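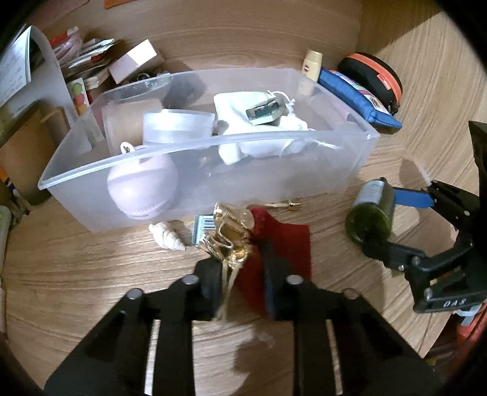
Sorting the odds-and-ends bin, two grippers. Table 3, Morkby room.

About Mivia

We collect examples. That's the short version. Somebody picks up a gripper, does an ordinary chore with it, and the recording goes into a set that a robot can learn from. Tidying, sorting, wiping, folding, packing a bag, emptying a bag. Over and over, with different stuff on the table every time.

Mivia is a small outfit. One floor, a loading door that sticks, too many storage bins. We don't build robots and we don't train the models. Our customers do both of those. We make the examples, check them, label them, ship them.

Page last updated 2021-12-08. Bits of it are older, will get to them.

How we started

Yoga Wibisono was working on a picking project and kept running out of data. The arm was fine. The software was fine, more or less. What it had to learn from was 100 recordings of the same block going into the same box, all shot in one afternoon under one lamp. Change the box and the thing fell apart.

So, Mivia. First paid job came in September, a set we called Lis. Kitchen drawers only. It ended up at 1406 accepted takes, a fair pile of rejects behind it, and we learned most of what we know from the rejects.

What a session looks like

A table gets dressed. Dressing means somebody goes to the shelves and pulls things that don't belong together: cloth, glass, paper, something shiny, something with a zipper. A seashell. Bottles, always bottles. Then a task card. Could be "put the soft things in the bin", could be "stand up whatever has fallen over". The card is short on purpose, we want people to do it the way they'd do it at home.

The collector takes the hand-held grippers and goes. Each one has its own camera so the view is the view from the tool, which is what a robot with the same fingers would get. One take, one task. Reset the table, move things around, go again. New table every hour.

We ask people to go at a normal pace. Slow careful takes look nice and teach slow careful habits. Fumbles stay in if the person recovers. A dropped sock that gets picked up again is worth keeping. A dropped sock that gets kicked under the table is not.

Clutter

Customers ask about this one a lot. Why so messy?

Real tables are messy. A robot that has only seen a bare table with one mug on it has a bad time in anybody's house. So we leave the cords and the cards and the half-hidden things where they are. Thin stuff, stringy stuff, see-through stuff, stuff behind other stuff. Crumpled fabric is the hardest and we do more of it than anyone asks for. Clear plastic is up there too, and metal that throws light back at you.

Anything with a barcode or print on it can stay in. Anything with a private name or address on it comes off the table before we start. Please don't bring your own mail.

What we check

Every take gets watched start to finish by a person who didn't record it. They're looking for
- the task on the card being the task that was done
- both grippers tracking the whole way, no jumps
- hands staying out of it (no helping with a thumb!!)
- a clean start and a clean end

Fail on any of those and it's out. We don't patch takes. It's quicker to redo it, and patched ones cause trouble later that takes ages to find.

Labels are written after, in plain sentences, by somebody who has the video and not the card. If the label and the card don't agree we look again. Sometimes the card was badly worded, then we fix the card.

Current work

Morkby is the big one. Mixed household objects, two-handed, target is 2000 accepted takes. Bottles on their side, bags with drawstrings, cases, boxes inside bins, bins inside bins. Most of the floor is on this right now.

Drusura is smaller and only does cloth. Towels, napkins, bags, sleeves. Slow going, lots of rejects, good fun if you like folding.

Lis is finished but we still take requests for add-ons. Write and ask.

Who works here

Collectors, checkers, and a few people who do both on different days (never the same take). Backgrounds all over. Kitchens, warehouses, a sewing shop, one piano tuner. No robotics background needed, training is a morning. You should be okay standing up and okay doing a thing many times with attention. Shifts are short and there's a break between tables, wrists get tired before you notice.

Collectors are paid by the hour. Not by the take, we tried that for a bit and the takes got worse.

Yoga still records, usually the awkward objects.

Working with us

Tell us the task, the gripper you're using, and the places your robot is going to end up. We'll send back a plan and a small sample set before any money changes hands. Look through the sample properly, please. Changing the camera angle after the first week is painfull for everybody.

We can work with your objects if you ship them. Nothing sharp, no food that spoils, no batteries loose in the box. Label what you want back.

Visits are fine, mornings are better. Ring the bell at the side, the front one doesnt work.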